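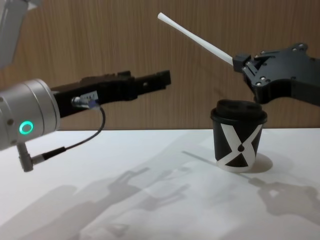
How to bring a two-arm drinks station into a staffed coffee counter

These notes are for supervisors at Plovdale sites who are getting a two-arm station alongside the existing counter team. They cover the people side: who does what, how to split the shift, and what to change on the rota. For mounting and wiring, use the fitting guide from Widach.

Before you start

Write down every task on the counter as it is done now, including the ones that aren't on anyone's job sheet. When Wilma Urquhart did this at our first site she ended up with wiping the milk fridge handle, answering the side door and telling people where the lifts are. The arms do none of those. If you take a person off the counter without finding those jobs a new home, they stop getting done.

You will need the task list, the current rota, one named lead per shift and a quiet period for the first runs. We used February, when the building was half empty.

Step 1. Divide the tasks

Mark each task A (arms), P (person) or S (shared). Keep the A list short to begin with. Ours had two entries: moving a lidded cup across the table and placing a straw. Payment, allergies, complaints and anything with hot milk stayed with P.

Go through the list with the team before it is fixed. Otis Halvorsen had worked our counter for years and moved three tasks from S to P in the first meeting. He was right about all of them.
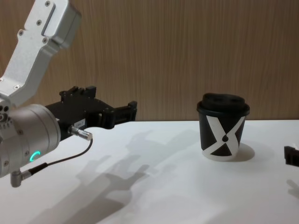

Step 2. Name a lead for each shift

The lead decides when the station runs and when it is paused. This should be someone who works the counter, and it should show on the rota as a duty with its own time. Don't add it on top of a full serving shift. Allow 2 hours for the first handover and have the outgoing lead stay for all of it.

Anyone on shift may press stop, without asking the lead first. Say this out loud at the start of each shift for the first few weeks. New starters in particular tend to wait for permission.

Step 3. Run with spare cups

Use lidded cups of the size you sell, with nothing in them. Do the first runs before opening. We logged 124 runs in Jadoon, the shift log we already had, and noted each time a person had to step in and why. Keep the reasons short: cup moved, straw missed, lid caught, other. 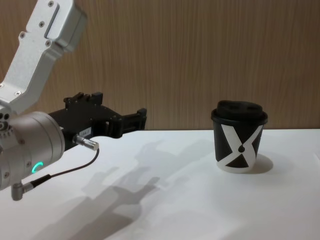
Do staff need to stay at the station while the arms are running?
For the first month, one person stays within reach of the stop button. After that, the lead may cover the station from the till, provided the view is clear and the log has been signed off.

Step 4. Change the rota, slowly

Leave the number of people on shift alone until the log has been reviewed. At our site nearly 2 hours a day came free on the counter, mostly in short pieces mid-morning. That is not a whole person, and treating it as one caused trouble when Reginald Park tried it on the early shift. The queue at the till got longer while the drinks side stood waiting.

What worked better was giving the short pieces to jobs that had been squeezed out: stock rotation, training, and breaks taken on time.
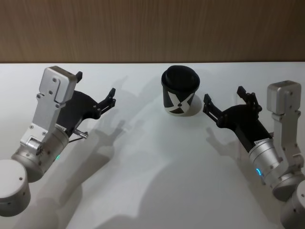

Step 5. Review with the team

Hold the review at the end of the first month, in paid time. Bring the log and the original task list, and go down the letters again. Some tasks will move. Straws went from A to S at our site, then back to A after the holder was changed.

Ask separately about tiredness, noise and boredom. Anika Villanueva pointed out that the lead duty was dull if done for a full morning, so we now swap it at 10.30.

If anyone's hours or grade might change, stop here and speak to Xiomara Esposito in staffing before you say anything on the floor. Forms are in Flumel under reference 517.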